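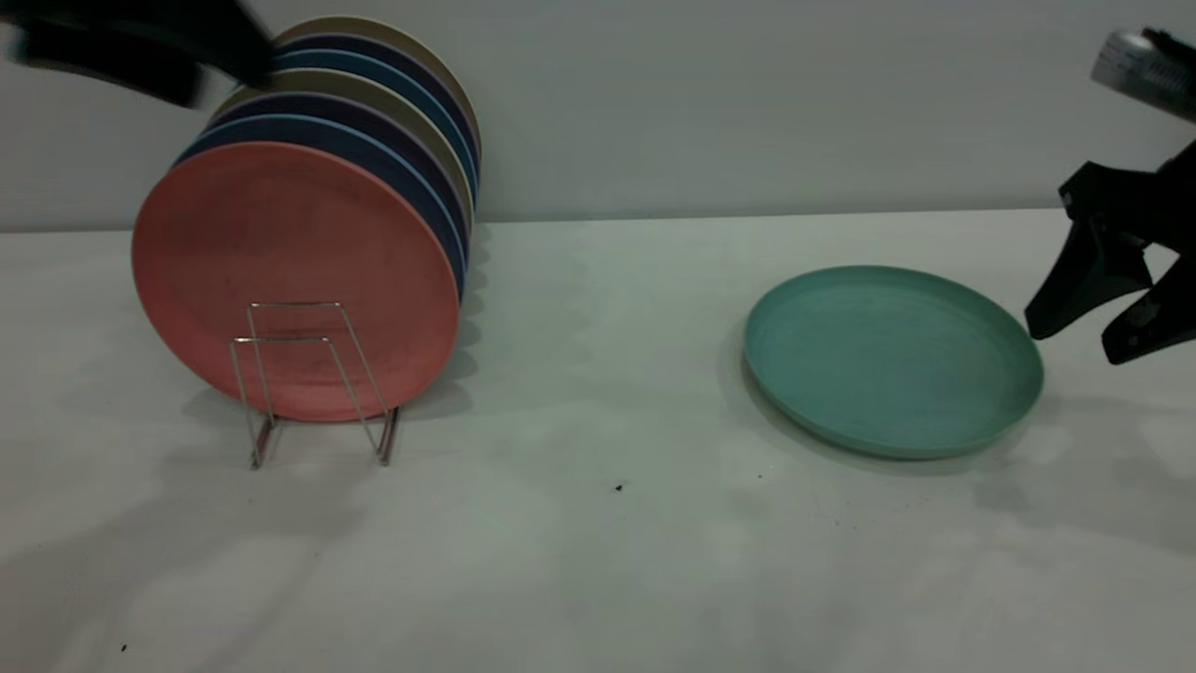 By Harpreet Beaulieu

Plate rack

A plate rack is a household stand that holds plates on edge, either to drain after washing or for storage. Most are made of bent wire, wood or moulded plastic. Small wire ones sit on a bench or inside a cupboard, and larger ones are fixed to a wall over the sink.

Claims and evidence

Makers often say that a rack saves space. The claim deserves some doubt. Plates stored upright take up less width than a flat pile, but they need height, and a shelf set low for bowls may not have it. The Buvholm catalogue promises "double the cupboard" without saying how this was measured. Wellance, a rival seller, makes much the same promise for a rack of a different shape.

Hygiene claims are also common. Air drying does away with the tea towel, which can be a dirty object, but a rack that is never washed is no great improvement.
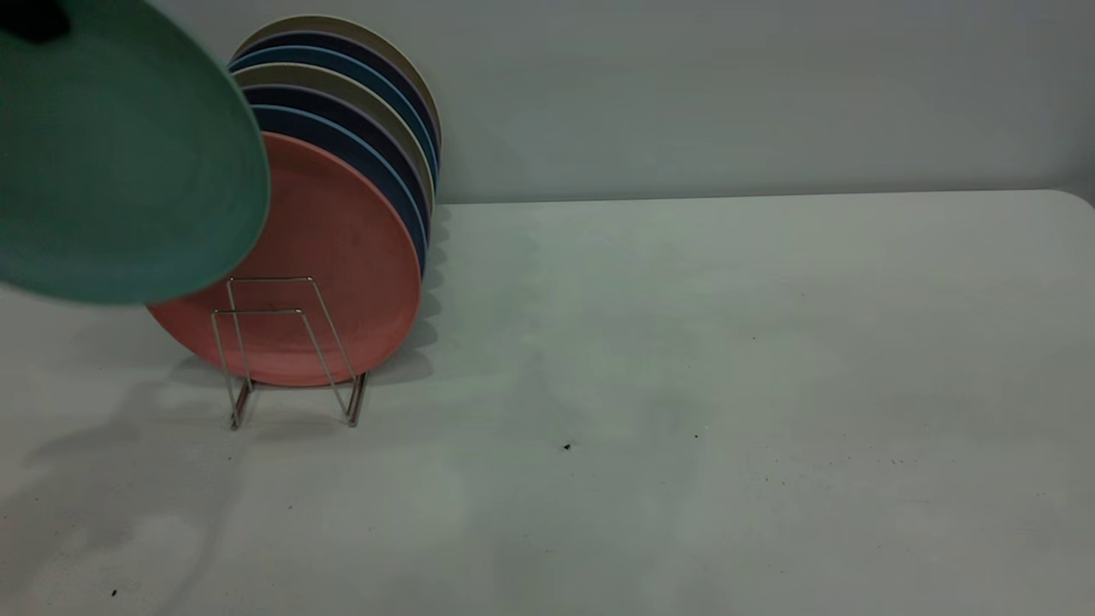 2 min read

Colour and chipping

Coloured dinnerware in pinks, blues and greens is often sold alongside racks, on the theory that plates kept on show should match the kitchen. Whether buyers keep them on show for long is another matter.

Upright storage is said to reduce chipping. A survey by the housewares newsletter Gedine asked 306 households and found fewer chips among rack owners - but the owners had also bought their plates more recently, and the authors made no allowance for age.

Origins

The wall rack is sometimes credited to a joiner named Lefèvre. No drawing or bill of sale has been produced, and the story seems to rest on one undated shop leaflet.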